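About Breto

Breto is a two-teacher language school above a hardware store. We teach grown-ups to hold a conversation in Portuguese or Thai, and we're wary of most of what our trade promises.

You have seen the ads. Learn 1000 words in a month! We have met people who did it, and plenty of them couldn't order lunch. A word list is easy to sell and easy to grade, so schools keep selling it. We used to sell one ourselves, under the name Zedon, and we dropped it.
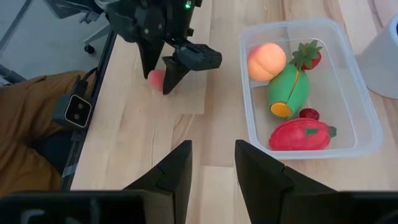
S. Kaewmanee

Our classes are small and slow. You'll talk from the first evening, badly, and someone will correct you. We don't hand out certificates, having yet to hear of a boss who asked for one. Does our way work better? We think so, but we would say that, and you should sit in on a class before paying.

New groups start in October at 6:30 p.m. The fee is $100 a month, books included. If you stop coming, we stop billing. Ask the other schools in town whether they do the same, and get the answer in writing.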